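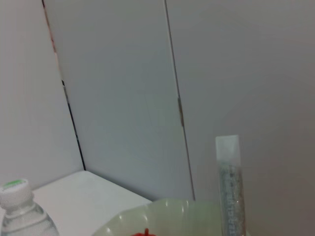

Figure 5-1. Wrist view toward the back corner of the bench, with bottle, bowl and clear tube.

5. Comparing grippers on the test bench

This section covers a side-by-side trial of two grippers, the Hokell and the Lobo, on the same arm. It assumes the arm is bolted down, the Wondumik controller is running, and the wrist camera gives a picture. If any of that is still in doubt, go back to section 4. A gripper trial on a shaky setup tells you about the setup.

Both makers supply a stroke figure, a force figure and a list of things their gripper is supposed to hold. Copy the figures into the trial sheet if you like, in the column marked "claimed." Leave the list out. We have yet to see one that included a clear bottle or anything with a soft, empty top.

5.1 Before you start

1. Clear the payload settings left over from the last tool. The controller keeps them through a restart, whatever the splash screen suggests.

2. Enter the mass and tool center point for the gripper you are mounting. Weigh it with the cable attached. Our first Hokell weighed 556 grams without its cable and noticeably more with it.

3. Jog the wrist through its full rotation by hand at low speed and watch the cable. It should have slack at both ends of travel.

CAUTION: Keep your fingers out of the jaws while the gripper is powered, including when the software says it is idle. "Idle" on the Wondumik means no motion command is queued. The motor may still be holding force.

5.2 Choosing the objects

Foam blocks make every gripper look good. Use items that differ in stiffness, shape and how well the camera picks them up. Clear plastic belongs in every trial: it shows up poorly against a pale wall, and a vision package that does fine on a colored cup can lose the edge of a bottle completely. A bowl with a lobed rim is useful too, as the fingertips may land on a high point or in a dip depending on the approach angle.

Note: Tall, narrow packages should be gripped in the filled part. If the planner keeps picking the flat empty end, write that down as a planner fault and leave it out of the gripper score.

5.3 Running the trial

1. Home the arm. Open the gripper fully and check that both fingers reach the open stop.

2. Set closing force to the lowest value the controller accepts. Raise it one step at a time until the object lifts. Record that step.

3. Run the pick, lift, hold and place cycle with the same start pose for both grippers. Do not let the software "optimize" the start pose between runs. The option is on by default and hides in the Advanced tab.

4. Log every attempt, including the ones you stopped yourself. An aborted pick is a result.

5. Swap grippers and repeat from 5.1, step 1. Yes, the payload settings again.

Note: The automatic success flag is not to be trusted. It reads finger position only, and a finger that stalls on the rim of a bowl counts as a grasp. Score by eye.

5.4 Upright objects inside a holder

Picking a marker out of a pen holder is harder than it sounds. The fingers have to straddle the barrel without catching the holder wall, and the marker seldom stands straight. Come in from above with the fingers spread only as wide as needed, and start with the holder well clear of any bin or wall.

If the holder moves, stop and log it. Do not tape it down halfway through a series. Tape it for all the runs or for none. 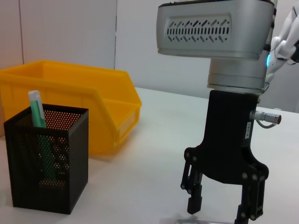 Gopinath Kandasamy objects to the paragraph above. Taping the holder at all, he wrote in the margin of the April draft, tests the tape; a gripper that needs the holder fixed will need it fixed on the customer's line too, and the sheet ought to say so. He would also drop any score based on fewer than 1000 cycles.

We kept the taped option, with a box on the sheet to mark it. As for the cycle count, most readers will not have bench time for that. Smaller trials are fine for ruling a gripper out. Be slower to use them for ruling one in.

5.5 Reading the results

Compare failures before you compare success rates. Drumwood's summary tool prints one overall score per gripper, averaged over all objects, and a gripper that drops every bottle can still come out ahead on it. Turn the score off under Report > Layout and read the rows.

If the two grippers finish close together, exchange the fingertip pads and run the worst object again. Where the result follows the pads, you have been comparing rubber. Order pads.

CAUTION: Power down at the controller before changing pads. The stop button on the pendant does not cut gripper power on units with the older firmware.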